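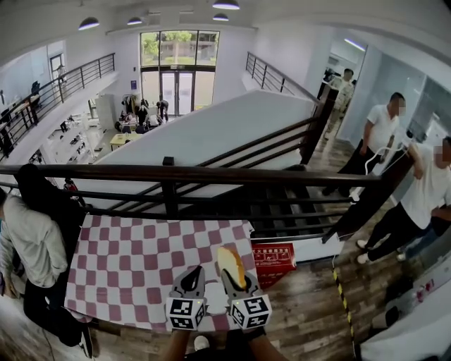 Notes on a lower-hydration sandwich loaf

26 December 2023

I have baked the same pan loaf most weeks for two years and changed one variable at a time, with long gaps when work got in the way. The notebook is now hard to read, so I am moving the useful parts here. The previous post covered the flour change. This one covers water, mixing, and the bake.

The base formula is 500 g bread flour, 325 g water, 10 g salt, 5 g instant yeast, 20 g butter, 15 g sugar. That is 65 percent hydration. Before this fall I was using 72 percent, on the theory that more water gives a softer crumb. It does, on day one. By day two the 72 percent loaf had a gummy band along the bottom third, and slices folded in the middle when buttered. Noemi Ferreira read the earlier post and wrote to say the band was underbaking and had little to do with the water. She was mostly right. I had been pulling the loaf at 92 C internal. Taking it to 97 C removed most of the band at 72 percent and all of it at 65.

Water temperature. My kitchen is cold in winter and the flour sits in a cabinet on an outside wall. I aim for a dough temperature of 25 C after mixing. The usual method is to multiply the target by three, then subtract room temperature, flour temperature, and the friction value of the mixer. My mixer is an old Gruvell with a spiral hook, and its friction value at speed two for eight minutes comes out at 9 C. With the room at 18 and the flour at 15, that gives 33 C water. I measured the finished dough at 24.6, close enough.

The friction value changes with batch size. A double batch runs hotter and the motor housing gets warm, so I no longer do double batches.

Mixing. Flour, water, and yeast go in first and rest 20 minutes. Salt and sugar next, four minutes at speed one, then the butter in small pieces, then eight minutes at speed two. I tried adding the butter at the start. The dough came together slower and tore on the windowpane test at eight minutes. At eleven minutes it passed, but the dough temperature was up to 28 and the first rise ran ahead of me.

First rise is 75 minutes in a straight-sided tub with a strip of tape at the starting level. I fold once at the half hour. Cletus Escobedo thinks the fold does nothing at this hydration. I have run it both ways three times and the difference in height was within what I get from shaping it badly, so he may have a point. I still do it. It takes ten seconds and tells me how the dough feels.

Shaping. Pat to a rectangle slightly narrower than the pan, fold in thirds, turn, roll tight, pinch the seam. Most of the large holes I used to get just under the top crust were trapped gas from a loose first turn of the roll. I now press the leading edge down with my fingertips before continuing. There is very little flour on the counter at this stage. Too much and the layers do not seal, and you get a spiral gap that opens up in the toaster.

The pan is a 9 by 4 Plarka, light-colored aluminized steel, no coating. I used a dark pan before that. The dark pan set the side crust too early and the top split along one edge nearly every time. If you only have a dark pan, lower the oven by 15 C and add five minutes. That was my workaround for a year and it gets you most of the way.

Second rise ends when the dome is 2 cm above the rim. Clock time is not useful here. In January it took 95 minutes, in July it took 50.

Bake at 190 C for 38 minutes on the lower-middle rack, no steam. My oven reads 12 degrees high, so the dial says 202. I check internal temperature from the short end of the loaf, angled down, to keep the hole out of the sandwich slices. At 97 C it comes out of the pan immediately and goes on a rack. Leaving it in the pan for ten minutes softens the sides enough that they cave in.

Cooling takes longer than I would like. At one hour the center is still above 40 C and the knife drags. At two and a half hours it cuts clean. I slice at 13 mm, and freeze whatever will not be used by the third day.

Crust color was the last thing I adjusted. With no sugar, the top was pale at 38 minutes and I had to overbake to get any color. With 25 g it was too dark by minute 30 and needed foil. 15 g gives an even golden brown and the crumb stays white. Replacing the water with milk darkens it further and shortens the keeping time, at least in my kitchen.

Next I want to test a small amount of cooked flour paste, 5 percent of total flour, at the same overall hydration. Irena Jasińska has sent me her ratios, which use rye for the paste. I will try it with bread flour first so that only one thing changes, and post the measurements when I have three loaves of each.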